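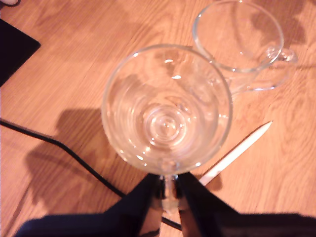 4. Placing glassware on a wood tabletop

Category: Home & Dining > Tables > Care and Set-up Guides

This section applies to Rornalano dining and side tables with an oiled or lacquered wood top. It covers clear stemware and clear glass mugs. For ceramic plates and serving dishes, see Section 5. For hot pans, see Section 6.

4.1 Before you start

The tabletop must be fully cured before any glass is placed on it. A lacquered top is supplied cured and can be used on the day of assembly. An oiled top needs 12 days after the last coat. During this period the surface feels dry to the hand but still takes marks from a narrow foot or a heavy base.

You will need:

- two lint-free cloths, one damp and one dry
- felt or cork coasters, if the top is oiled
- a soft mat, for drying glassware away from the table

NOTE: Grain, knots and dark streaks are natural features of the wood. They differ from one table to the next and are not grounds for a claim under the surface warranty. Clear glass can make the grain under it look larger or bent. Lift the glass and look at the bare surface before you report a mark.

4.2 Preparing the surface

1. Remove everything from the table, including runners and placemats.

2. Wipe the top with the damp cloth. Follow the direction of the grain from one end to the other. On tops where the grain runs at an angle to the edge, follow the grain and ignore the edge.

3. Wipe again with the dry cloth. Check the knots. Water collects in the small hollows at the center of a knot and leaves a pale spot if it is left to stand.

4. Pass a flat hand over the area where the glasses will stand. If you feel grit, repeat steps 2 and 3.

CAUTION: Do not use scouring powder, glass cleaner or any product that contains ammonia. Glass cleaner must be sprayed on the cloth and used on the glass only, away from the table.

4.3 Placing a wine glass

1. Hold the glass by the stem, just under the bowl. Do not hold it by the rim.

2. Check the underside of the foot. It must be dry and free of chips. A chipped foot will scratch both oiled and lacquered finishes.

3. Lower the glass straight down until the whole foot is in contact with the table. Do not set down one edge of the foot and let the rest drop.

4. Release the stem. Touch the foot lightly on two opposite sides. If the glass rocks, move it to another position by lifting. Large knots can stand slightly above the surrounding wood, mostly in a heated room in January or at other times when the air is dry.

5. To move the glass, lift it again. Sliding is the most frequent cause of ring scratches.

NOTE: Stemware is hard to see from directly above, in particular when it is empty and stands on a strongly figured top. Under a pendant lamp the rim shows only as a few bright points. Set out glasses before the lamp is lowered, or switch on a second light from the side.

4.4 Placing a glass mug

1. Take the mug by the handle and support the base with the other hand.

2. Lower it onto the table with the handle pointing outward, away from any stemware nearby. The handle adds to the width of the mug and is the part most likely to catch a stem when the mug is turned.

3. Leave a clear gap between the mug and the bowl of the wine glass. Measure the gap at the widest point of the bowl. The foot is not a reliable guide on a glass with a wide bowl.

4. If the mug will hold a hot drink, place a coaster first. This applies to all finishes. A thick glass base passes heat to the wood more slowly than thin ceramic but holds it longer.

CAUTION: Do not place a mug straight from the dishwasher on the table. Steam trapped under the base turns lacquer cloudy.

4.5 Spacing

For a place setting with one wine glass and one mug, use the following distances. All are in centimeters.

Table edge to nearest part of wine glass foot: 22
Table edge to nearest part of mug: 32
Bowl of wine glass to mug, minimum: 2

Place the mug behind the wine glass and to the right, as seen from the seat. For a left-handed guest, reverse the layout. The distances to the edge stay the same.

The Drokus narrow table (bench version) is too shallow for the mug distance given here when both sides are in use. On this model, leave the mugs on the sideboard until they are needed.

4.6 Clearing and aftercare

1. Remove stemware first, one glass at a time, then mugs. Do not carry a glass by inserting fingers into the bowl — the rim is the thinnest part and will not take a sideways load.

2. Dry any rings at once with the dry cloth.

3. If a white ring stays on an oiled top, leave it overnight. Most rings fade as the moisture leaves the wood. If the ring is still visible, apply Zerken surface oil with a cloth, along the grain, and wipe off the excess.

4. If a white ring stays on a lacquered top, do not apply oil. Contact the dealer.

5. Dark rings point to moisture under the finish. Stop using that area and see Section 9, Repairs.

NOTE: Tables sold under the Østergaard name before the change of finish have a waxed top. Treat these as oiled for placing and spacing, but use wax in place of oil in step 3.

4.7 Storage of glassware on the table

Glasses may stay on the table between meals if they are empty and dry. Stand them upright. An inverted glass traps moist air against the wood and rests its full weight on the rim.

Move glasses left in one place to a new position every few weeks. Wood darkens in daylight, and clear glass can leave a faint outline on a new top. The outline evens out after the glass is moved.

Section 4 revised 6 May 2025. Text: Seon-mi Woo.

We use cookies to remember your language and product selections. By continuing to use this site you accept our cookie policy. Accept | Settings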